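Dinner Will Be Ready in a While

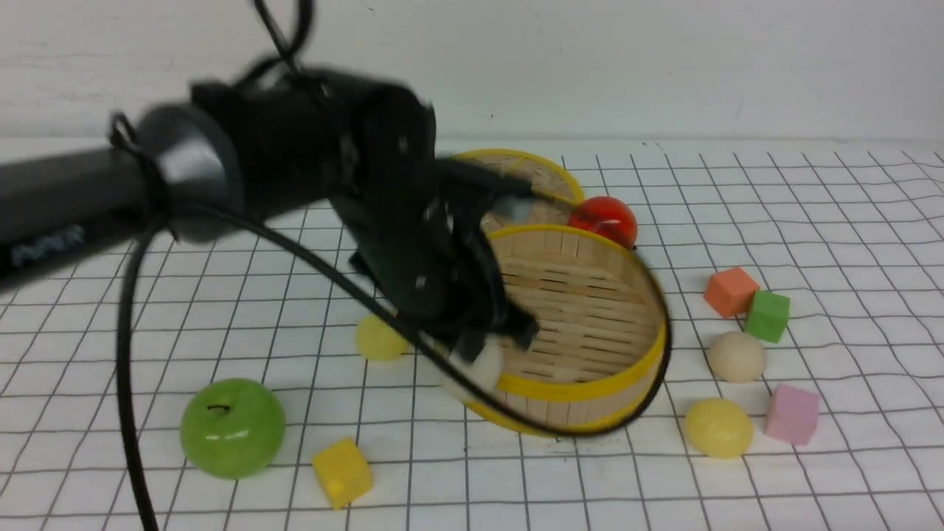

One gripper, one bamboo steamer, and a table of toy groceries.

I have been promised a robot that does the kitchen since I was old enough to be told to do it myself. So in March I went to Trunau, where a small firm called Drimis is teaching an arm to put things in a steamer basket.

The task sounds insulting. Pick up a ball, a cube or a toy apple, put it in the basket, leave the basket where it was. My kids could manage the first two parts.

Drimis had logged 1,332 tries when I visited, and counted 327 of them as clean. The rest went wrong in ways I recognized from my own cooking. Baskets are light and they tip. Round things roll. A finger that pushes a little too hard moves dinner across the counter.

Kalla, a rival outfit, says it will have a machine in paying homes in 3 years. Drimis says 6, and that's for unloading a dishwasher with no wine glasses in it.

I watched until four in the afternoon, then drove home and did the dishes. It took me one try, though I did chip a bowl.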